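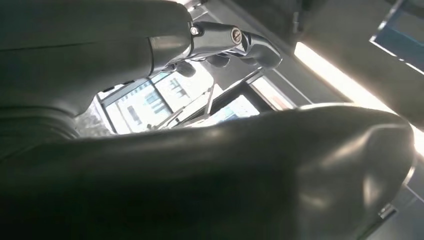
Pre-Season Walkthrough, Stiton Boathouse and Rental Dock

Apr 6, 2026
By Þórarinsdóttir
8 comments | 123 shares

Did this in one go before the rain, so notes are short. OK = fine as of today. FIX = before opening. WATCH = look again in July. Full list from last year still hangs by the office door, use that for the wording if mine is unclear.

1. RAMP AND DOCK

Ramp surface: OK. Algae on the bottom third, needs the stiff brush and plain water. No bleach, it runs straight in the river.

Dock boards: FIX. Three near the ladder are soft at the ends. Pushed a screwdriver into one with no effort. Replace, don't patch. Screws standing proud all along the downstream side, go over the whole row with the driver while you're at it.

Cleats: OK except the last one, which turns by hand. Backing nut gone or stripped, couldn't get under to see.

Ladder: OK. Bottom rung slimy. Same brush.

Non-slip strips: WATCH. Corners lifting. Would rather do them all at once than chase them one by one through the summer.

Comment: the gap between ramp and dock plate is wider than I like at low water. A small shoe would go in. Rubber flap was talked about last fall and never ordered. Order it please.

2. LIFE JACKETS

Adult sizes: OK mostly. Pulled 6 with torn webbing or a buckle that won't hold when you yank it. They're in the blue bin with tape on them. Do NOT put them back on the rack because we're short on a busy day. This happened last year.

Kids sizes: FIX. Not enough smalls. Crotch straps missing on several, and a kids jacket with no strap is no good to us.

Drying rack: OK. Still some damp smell at the back, leave the doors open when anyone is in.

Whistles: half missing. They're cheap, just get a bag of them.

Comment: size labels have washed out on the older ones. Went over what I could with a laundry marker. Staff should be checking fit by lifting at the shoulders, not by reading the label anyway.

3. BOATS

Canoes: OK. Two with loose seats, tightened on the spot. One has a crack under the stern deck, hairline, no water coming in when I filled it. WATCH.

Kayaks: FIX on the Flukton doubles. Foot pegs slip under load on both sides. I pushed hard with my boot and they went forward every time. Track is worn, new pegs alone won't do it. Off the rental list until done.

Drain plugs: count them out and count them in. Box of spares is nearly empty.

Grab handles: OK. Replaced one cord myself, old one was frayed to the core.

Paddles: OK. Tape on the splintered shafts is not a repair. Threw those out.

Rowboat: not looked at, still under the tarp and I couldn't shift the blocks alone. Somebody needs to do this and write it in.

4. ELECTRICAL AND FUEL

Outdoor outlets: tested with the button. The one by the hose bib did not trip. FIX, and taped over for now. Electrician only.

Extension cords: one with a split jacket, cut the plug off and binned it.

Compressor, Hevar, rated 4000 watts on the plate: runs. Too much for the office circuit, use the shed one. Drained the tank, lot of rusty water came out. Drain it weekly when in use.

Fuel cabinet: OK. Closes and latches. Rags stuffed on the top shelf, removed. Oily rags go in the lidded metal can, every time.

Chase boat motor: kill cord OK, stops the engine when pulled. Fuel line stiff and cracking at the primer bulb. FIX.

5. FIRE AND FIRST AID

Extinguishers: shed one in the green, tag current. Office one in the green but tag is out of date. Book the service.

First aid kit: FIX. Burn gel expired, no large dressings, tweezers gone again. Restock list taped inside the lid.

Eye wash: bottles sealed, date good.

Exits: back door was blocked by stacked cones and the old sign. Moved them. Keep it clear, and that means the outside as well.

Emergency lights: front one works on test. Rear one comes on dim and dies. New battery.

6. SIGNS AND BRIEFING

Water temp board: needs a new marker and somebody to acutally fill it in each morning.

Emergency number sign: OK, faded but readable from the ramp.

Address for 911: put it on the wall by the phone in big letters. Summer staff don't know the road name.

Throw bags: OK. Repacked all of them. Rope on one was knotted inside the bag. Stuff it loose, never coil.

Briefing card: out of date, still mentions the old takeout point. Rewrite and reprint.

SIGN-OFF

Dock stays closed to renters until items marked FIX in sections 1 and 4 are done. Rest can run alongside. Write the date and your initials next to each one on the door copy, not just a check mark.

COMMENTS

Boards are ordered, enough for the three plus spares. Will do the cleat at the same time if somebody can hold the light under there.

Can we get the flap in the same order? Measure it at low water please.

Whole order is in, flap included. Whistles too.

Rowboat checked. Oarlock socket loose on the left, otherwise good. Wasp nest under the back seat, old one, scraped it off.

Is it both Flukton doubles or just the yellow?

Both. Read section 3.

Electrician can come but wants the shed unlocked and the bench cleared off frist.

Key is on the usual hook. Bench is clear.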